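The Second Gripper

The Durko had been on the arm since morning, and Matilde Paiva was tired of its fingers. They were soft at the pads and wide at the base, and every time she sent them down into the computer case they met something on the way. She logged the run as a fail and typed the reason: contact before target.

"Same as before?" Jaime asked from the other bench.

"Same as before."

He came over with his coffee and looked at the screen. Jaime Macedo had bought the Durko. He had gone to the supplier himself and talked them down on the price, and he had told everyone in the shop what he paid. Matilde tried to keep that in mind when she spoke to him about it.

"It did well on the drives," he said.

"It did very well on the drives. Memory is a narrow job."

"So put the Trulusel on."

She had been waiting for him to say it. The Trulusel had been in its carton under the bench for weeks. It was all plates and linkages, black, with nothing soft on it anywhere, and Jaime said it looked like something for pulling fence posts. She undid the Durko, wiped the flange and set it on a cloth. The new one took her longer than it should have. The cable came out on the wrong side and she had to route it again, and then the controller didn't know what it was talking to until she found the right profile and loaded it.

They did recycling work, mostly servers and office machines that came in on pallets. The contract with Villa was for 2,119 units, parts out and sorted, and it started in January. Albertina Torres had signed it on the understanding that an arm would do the memory. At that point no arm in the building could do the memory.

"What force are you giving it?" Jaime asked.

"Low. I want to see where it goes before I let it close."

She had written the test so that both grippers got the same thing. Same board, same lights, same approach, 30 runs each. Arnaldo Brandão had wanted 200, and she had told him he could stay and do the other 170. The camera rode at the wrist and looked down past the fingers, which was fine with the Durko. She wasn't sure about it with this one. There was a lot more metal to look past.

She started the approach at a quarter speed. The arm swung out over the bench, turned its wrist and went down. Jaime stopped talking. At the last waypoint it paused, as she had told it to, and she pulled up the wrist view.

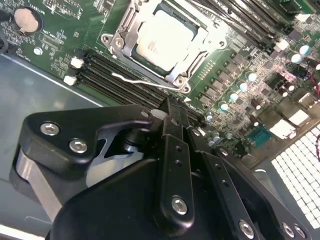
Wrist camera, Trulusel, hold point over the lower memory slots.

"You can't see anything," Jaime said.

"I can see the slots."

"You can see half of the slots. The rest is gripper."

He was right about that. The black plates took up most of the lower half of the picture, and the slots ran down and disappeared under them. But the two white latches showed clearly at the far ends, and so did the processor in its silver frame. She put her finger on the screen next to the middle finger of the gripper, the narrow one with the row of holes.

"Look where the tip is, though."

He leaned in. It was at the edge of the slots. She checked the force reading, and then she checked it again, because the Durko had never got this far down without touching a capacitor.

"Nothing," she said. "It didn't hit anything on the way in."

"That's one run."

"That's one run," she agreed.

He drank some of his coffee. "If it covers the slots, how does it find them?"

"It looks from higher up first. Takes the picture, works out the line from the latches, goes down without looking." She thought about it. "Or we move the camera out to the side. There's a bracket for that somewhere. The other Albertina had it."

"Garcia? She took it to the Giva bench."

"Then I'll go and ask her for it."

Jaime looked at the Durko on its cloth. He picked it up and pressed one of the pads with his thumb, and it gave a little and came back.

"We keep this one for the drives," he said.

"I never said we wouldn't."

"I'm only saying it."

She saved the view, typed a line under it for Arnaldo — approach clear, view poor, try high look — and raised the arm back to its start. Then she set the counter to two, and Jaime pulled a stool over and sat down to watch.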